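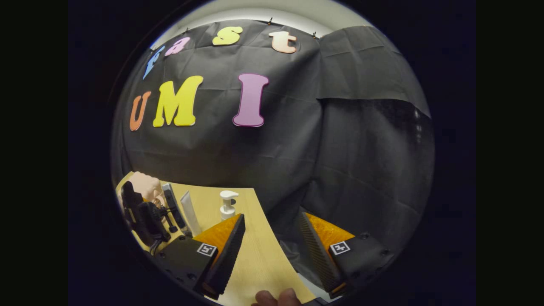 Figure 2. Tabletop station at the Irkthorpe open day, seen from the camera on the right-hand gripper. A tube and a pump bottle stand on the table; the second gripper is at left.

4.2 Public demonstration at Irkthorpe

The second part of the study took place during the open day at the Irkthorpe site on January 26, 2021. The purpose of the session was to learn whether members of the public with no training in robotics could produce usable demonstrations of two-handed tabletop tasks after a short briefing. The laboratory sessions described in Section 4.1 had relied on staff of the Kolstead group, all of whom had used the hand-held grippers before. The open day was the first occasion on which the same equipment was placed in the hands of visitors.

The station consisted of a wooden table set before a black fabric backdrop, on which foam letters had been pinned (Figure 2). Visitors held one gripper in each hand. Each finger of the gripper in the foreground of the figure has an orange soft pad on its inner surface, and square fiducial markers are mounted on the base blocks below the fingers. The markers were used to recover the opening width of the jaws in each recorded image, following the procedure given in Section 3.

Two objects were selected for the visitor task, a white squeeze tube and a white pump bottle. The tube is light and was placed cap-down, so that an unsteady approach would tend to tip it over. The bottle is more stable, but its nozzle limits the directions from which it can be grasped from above. Visitors were asked to pick up the tube with one gripper, pass it to the other, and set it down on the far side of the bottle. They were told that speed would not be measured. Dean Bellamy supervised the station for the full session and gave the briefing to each visitor in the same words, which are reproduced in Appendix B.

A total of 348 demonstrations were recorded. Of these, 216 were accepted for training after review. A demonstration was accepted if the tube was upright at the end of the recording, if both jaws could be tracked throughout the handover, and if neither gripper had been put down during the attempt. Attempts in which the tube fell and was set upright again by hand were excluded, although the recordings have been kept for later work on recovery behavior.

Most rejected recordings failed on tracking. Visitors often turned to speak to a companion during an attempt and carried the grippers with them, so that the camera pointed away from the table for part of the sequence. The plain areas of the backdrop also offered few visual features when the gripper was raised, and position estimates drifted in several recordings of this kind. The laboratory sessions had not shown this problem to the same degree, as trained operators kept the jaws low and close to the objects.

The handover itself caused less difficulty than had been expected. Visitors tended to hold the receiving gripper still and bring the tube to it, while trained operators moved both hands toward a common point. The visitor approach was slower but gave cleaner marker readings. Both styles were kept in the training set without separate labels.

The accepted visitor recordings were combined with the laboratory recordings to form a set of 1000 demonstrations, referred to below as the Trunden set. No attempt was made to balance it by operator. A comparison of policies trained with and without the visitor recordings is given in Section 5, together with the results obtained on the Barroso arm.

Two limits of the open day session should be noted. First, visitors chose to take part, and those who did so may have been more confident with hand tools than the public at large. Second, the station was used under one lighting condition and with one table height. Several younger visitors had to raise their elbows to reach over the table edge, and their recordings were accepted less often. A lower table was provided for the follow-up session in May, for which the briefing was also shortened. The data from that session were still under review at the time of writing and are not included in the results reported in this paper.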